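Fludum Hand-Guiding and Remote Teaching Kit

Made by Rarneck. For use with Plostura bench arms and other six-axis arms with a supported controller.

Part no. 1539
Status: in stock
Shipping: Monday through Thursday

Overview

The Fludum kit lets a person show a robot arm a task without writing a program. You can take hold of the arm and move it through the job yourself, or you can sit at the remote station and drive it from there. Both ways record to the same file type, and a single task can mix the two. Many of our customers teach the large moves by hand and do the last part, where the fingers meet the work, from the remote station.

The kit was first sold as a hand-guiding grip only. The remote station was added in April of last year after several shops asked for a way to teach arms that stand inside a fence. If you own the older grip, see "Upgrading" further down before you order.

What is in the box

Guiding grip with enable switch
Remote station (two hand controllers and a base)
Foot pedal for start, pause and mark
Workspace camera with clamp and arm
Cable set
Recorder unit with power supply
Printed setup card

The monitor is not included. Any screen with a standard video input will work. We suggest placing it at eye level for the person driving, a little to one side, so they can look past it to the arm.

Teaching by hand

Bolt the guiding grip between the wrist flange and the tool. Squeeze the enable switch to the middle position and the arm goes light. Let go, or squeeze all the way, and it holds where it is. The arm carries its own weight and the weight of the tool, but you have to enter the tool weight first. If the number is wrong the arm will drift up or sag, and the drift ends up in the recording.

Press the pedal once to begin a recording and once more to pause. A long press sets a mark. Marks are worth using. They split the recording into sections, and a bad section can be taught again without redoing the rest.

Move at the speed you want the job done, or slower. The playback speed can be raised later in the task settings. Slowing down a rushed recording does not fix a rushed path.

Teaching by remote control

The hand controllers can be set to drive one arm or two. Motion is scaled, and the scale can be changed while you work by turning the ring on the left controller. At the finest setting a large movement of your hand makes a small movement of the tool. Use that for seating parts, closing lids and anything with a tight fit. Use the coarse setting to cross open space.

Hold the trigger to engage. When you release it, the arm stops following you and you can bring your hands back to a comfortable position, then pick up again from there. New operators tend to forget this and end up with their arms stretched out to one side. It takes a session or so to get used to.

The remote station has no force feedback. The recorder does read motor load from the arm and shows it as a bar along the bottom of the screen. Watch the bar during contact. If it climbs and the tool has stopped moving, back off before you try again.

The workspace camera

The camera clamps to the edge of a bench or to a post and can sit beside or above the work. It is saved in the same recording as the arm motion, with matched time stamps, so you can step through both together afterward.

Placement matters more than any camera setting. A large part that comes close to the lens will fill the picture and go soft, and glossy parts will also throw back reflections from the lights and windows in the room. During that stretch the operator is driving by looking at the arm directly, and the recording has very little in it that a learning system can use.
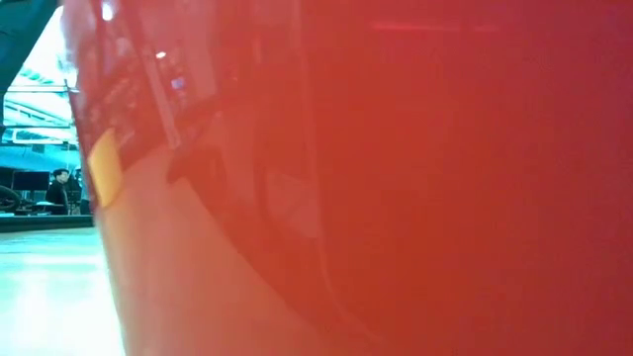
Before a long session, run the task once at low speed and play back the video from start to finish. Check the points where the part is lifted or turned, as those are where it swings widest. If the view is blocked at any of them, move the clamp and run it again. A second camera can be plugged into the recorder, and for bulky parts we recommend one. Order it as an add-on.

Exposure is fixed once you press record. Leave the room lights as they will be when the job runs. Blinds on a sunny wall should be closed for the whole session or open for the whole session.

Recordings

Each recording holds joint positions, tool position, gripper opening, motor load, pedal marks and video. The recorder stores 117 hours with one camera attached. When it is full it stops and says so; it does not write over old work.

Files can be played back on the arm as recorded, trimmed and joined in the desktop software, or exported for training. Export writes plain tables and standard video files. There is no charge for export and no license key.

You can tag a recording as good, bad or unsure. Please do not delete the bad ones right away. A failed grasp or a blocked camera view is useful when you are working out why a task is not being learned, and the desktop software leaves anything tagged bad out of an export by default.

Specifications

Grip weight: 102 grams without cable
Remote station cable: 135 inches
Recorder storage: 117 hours, one camera
Arms supported at once: two
Camera inputs: two
Pedal: wired, three functions

Safety

The enable switch on the grip is not an emergency stop. Your cell must have its own. Keep people out of the arm's reach during remote teaching, even at the fine setting, and set the speed limit on the arm's controller before you connect the kit. The kit cannot raise that limit. Hand guiding should only be done on arms whose maker allows it.

Upgrading

Owners of the older grip can buy the remote station and recorder separately. The old grip works with the new recorder once the adapter cable is fitted. The old pedal does not — it lacks the mark function, and a new one comes with the upgrade set.

Setup help

Setup by phone is included with every kit. Živko Stojanović handles setup calls and can also look over a sample recording if you send one in. He will usually want to see the video first, so please include it with the motion data. On-site setup is done by our partner Rätsep and is quoted separately.

Prices on this page are by quote and depend on the arm and the number of cameras. Current quotes are good through Fri 31 July.

Related items

Second workspace camera with clamp
Tall camera post, bench mount
Spare pedal
Adapter cable for older grips
Extension cable for remote station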